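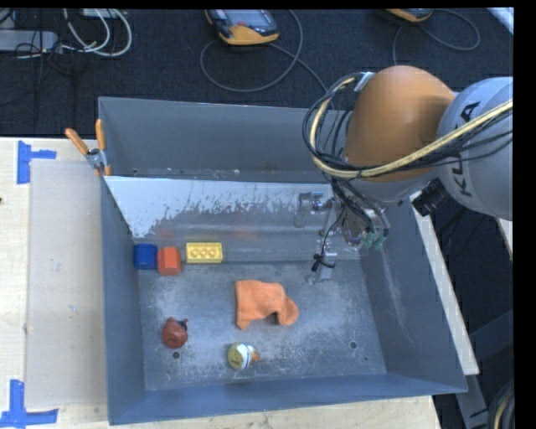

Skildale picking kit, six months on

Rating: 3.5 out of 5

The Skildale kit came to us in January in two cardboard boxes, one of which held mostly other cardboard boxes. It is sold as a complete starter set for bin picking. You get a gripper, a software licence, a bag of cables and fixings, and a printed guide of 36 pages. You do not get the arm, the bin or anything to put in the bin, so "complete" is doing some heavy lifting of its own. We already had a KUKA, and toys are cheap.

I should say what we wanted it for. We teach short courses to people from small warehouses who have been told by someone above them to look into robots. They arrive expecting either magic or redundancy, and what they get from us is two days of watching an arm try to pick up a soft toy. The kit needed to be quick to set up, hard to break and honest about its failures. It manages two of these.

Setting up

Skildale says an afternoon. Moushumi Siddiqui and I took two days, and Moushumi is good at this sort of thing. The gripper itself bolted on without complaint. The rest of the time went on the cables. The supplied ties are too short to go round anything worth tying, and the guide's whole advice on routing is "secure neatly", with a drawing of an arm that has no cables on it at all. Whatever you do, leave enough slack for the wrist to turn. We found the limit of ours on the first full rotation, and the replacement lead took nine days to arrive.

The bin calibration is better. You mark out where the bin sits, touch off a few points with the arm, and the software draws you a box. If somebody leans on the table and shifts the bin, you do it all again. Clamp whatever can be clamped and tape round the rest.

How it picks

Blocks and bricks are its best subject. Left in the open they come up cleanly time after time, and it will do this all morning while visitors nod. Put the same block hard against a wall and it becomes thoughtful. There is a long pause, then a small approach, then a retreat, rather like me at a swimming pool. A setting called "edge patience" is meant to help. I have had it at both ends of the scale and can report that the pause changes length.

Cloth is a mixed business. A crumpled piece gives the fingers something to pinch and usually comes up on the first go. A flat one might as well be painted on the floor. Round toys roll, and the kit takes this personally, chasing them into a corner and then reporting "target reached", which I suppose is true.

On a test run of 227 picks, with Quyên Khổng keeping the tally, it missed 41. That is fine for teaching and I would not want to run a warehouse on it. Over half the misses were logged by the software as successes, and this is where most of my missing marks went.

The alternatives

We had the Ploten set on loan before this one. It was faster and far better with soft things, but the licence is yearly and the fingers are sold in packs, like razor blades, at razor blade prices. Mac Carthaigh make a sturdier gripper that I would happily own if it weighed less. Plumitz never answered my email.

Support

Friendly, slow, and fond of asking whether we had tried the latest version. We had. The update in spring did fix the fault where it forgot the bin overnight — a big improvement to our mornings — and moved the stop button on the screen to where the start button used to be. Use the one on the pendant.

Would I buy it again? For a classroom, yes, with longer cable ties and a spare lead in the first order. If you have real stock to move, ask for a loan set and bring your own most annoying objects. Ours is staying, and the edge patience is currently set to four.

Reviewed July 2025. We paid for the kit ourselves.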